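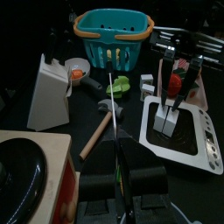 Nekelow Press will publish a two-volume life of the court physician Burgi Mayrhofer in November, the publisher said. The author is the historian Hannelore Bachmann, whose earlier book dealt with the household accounts of the same court.

The first volume covers Mayrhofer's training and her first 14 years in service. The second takes up the inheritance dispute that ended her career and prints, in an appendix, 16 letters held in the archive at Zisosholm. Five of the letters have not been published before. They were transcribed by Ihor Moroz, who also prepared the index.

Bachmann departs from the standard account by Konrad Gruber on two points. Gruber dated Mayrhofer's dismissal to the winter after the dispute was settled. Bachmann places it before the settlement, on the evidence of a pay register in which the physician's name is struck out. She also rejects the view that Mayrhofer wrote the herbal known as the Altness manuscript, and assigns it to a copyist working from an older source.

The translation from the German is by Thaddäus Brunner. Spellings of personal names follow the original documents, with a table of variants at the back of each volume. The notes run to almost 100 pages and are divided by chapter.

Both volumes will be issued in hardcover and sold separately. A paperback has not been scheduled.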